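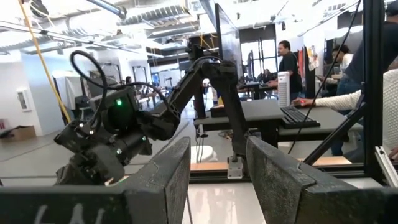
Can I buy a machine yet that does the housework?

Single jobs are covered, a whole house is not. Robot vacuums and mowers are sold in ordinary shops and most of them work well enough on flat ground. A machine that empties the dishwasher, puts the plates away and then wipes the worktop is still a workshop project.

Which chores are closest?

Floors, lawns and windows. Folding comes next, though it is slow. The folding arm tested at Cudbridge takes 5 minutes over a towel and gives up on fitted sheets.

Why is picking things up so hard?

A person can tell a mug from a sock by touch and change grip without thinking. An arm has to be shown both, many times over. The Ngau project used over 500 practice runs to teach one arm to hang up a tea towel, and it had to start again when the hook was moved.

What about the shop floor?

Things are further along there. Parts come in the same tray, at the same height, in the same light. Loading, sorting and stacking can be left to an arm for most of a shift - packing mixed orders cannot. At Clultton people still do all of the mixed boxes.

Does Grodoseo sell a household robot?

No. We test them and publish the results. The next set, on kitchen jobs, is due in August.

Can I send in a chore for testing?

Yes, use the contact form. Please say what the job is, how often you do it and how much room there is to work in.

Last updated 8 January 2018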